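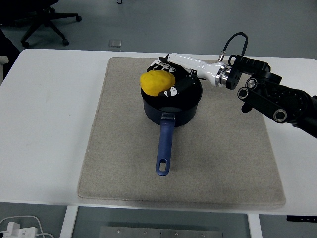

Chiến Thái wrote after the February post to say that the grasp planner should not be trusted with any object it has not seen at least twice, and that a confidence score is a poor substitute for a second look. The point is accepted in part. Since that exchange I have changed how Heo decides when to close the hand.

Previously the planner took one estimate of the object's position and kept to it until the fingers had closed. The present version takes a fresh estimate every 90 milliseconds during the approach and abandons the attempt if two in a row disagree. A yellow item lying partly over the rim of a saucepan is a fair test of this, as the rim and the object compete for the same fingers.

I have replayed 878 logged approaches through both versions. Vinh Tăng has asked that the disagreements be kept in a separate folder, and this has been done. The first 200 have been labelled by hand.

The collision model still treats the pan handle as a plain box. A better shape is in preparation, and the Rondden viewer will need a small change before it can display it. The settings file has been updated to match.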